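Accueil – Essais – Maison – Textile – Lumière – Courrier des lecteurs

Mars – par Daryna Bilyk

La nappe Palter, grand modèle : trois mois à table avec elle

Je dois commencer par un aveu : je repasse mal, et j'ai toujours repassé mal. Ma grand-mère repassait les draps pliés en quatre en écoutant la radio, et de ce talent-là je n'ai rien gardé, sauf la radio. Alors quand mon amie Tsion Weldu m'a parlé de la nappe blanche de chez Palter, celle que la maison vend comme « prête à poser dès la sortie du fil », j'ai voulu y croire très fort. Je l'ai commandée un mercredi soir, 90 euros tout de même, et j'ai eu le temps de regretter deux fois avant de recevoir le colis.

Je ne regrette plus, enfin presque plus. Le tissu a une vraie tenue, il tombe bien aux angles et il ne glisse pas dès qu'un convive croise les jambes. Ma table est une longue chose bancale rachetée au café Teshome quand ils ont refait la salle, et il m'a toujours fallu superposer deux nappes pour la couvrir. Avec le grand modèle, une seule suffit, et il reste encore de quoi cacher les pieds, que j'ai peints moi-même un été – n'en parlons plus.

Côté lavage, je suis plus partagée. À 33 euros de supplément, la finition antitache m'a paru chère, mais je l'ai prise. Le vin rouge part très bien si l'on s'y met tout de suite. Le curcuma, lui, ne part pas, et j'ai maintenant une petite lune jaune du côté de la fenêtre, sur laquelle je pose la corbeille à pain. L'essorage à 800 tours est le bon choix : au-delà, on se retrouve avec des plis secs et cassants que même la vapeur a du mal à reprendre. Quant à la promesse du « sans repassage », disons qu'elle dépend beaucoup de vos invités. Si vous aimez les nappes tendues comme au restaurant, il vous faudra le fer. Moi, j'ai fini par aimer les plis souples, surtout le soir, avec une lumière basse et un peu chaude qui les rend presque jolis.

C'est d'ailleurs Kedir Assefa, un voisin, qui m'a donné envie d'essayer le tissu blanc avec une lumière cachée en dessous, au ras de l'ourlet. J'étais sceptique (j'imaginais une vitrine de Noël), et puis j'ai trouvé cela très doux. Prenez seulement un éclairage qui ne chauffe pas et tenez-le à distance du tissu.
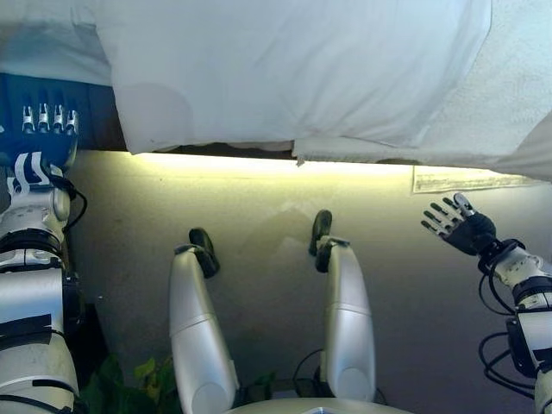 Drapé blanc et lumière chaude sous l'ourlet.

Reste la question du prix. La nappe Kakine, que ma sœur possède, coûte moins cher et se lave aussi bien, mais elle est plus fine et laisse deviner le bois. Si vous recevez peu, elle vous ira très bien. Si, comme chez moi, le dimanche commence à midi et se termine à l'heure de la soupe, je vous conseille la Palter sans hésiter longtemps, en grand modèle, et avec un savon de Marseille dans le tiroir d'à côté. Pour le curcuma, si l'une de vous a une recette, écrivez-moi, je suis preneuse !

Contact – © Jenavport, tous droits réservés – Haut de page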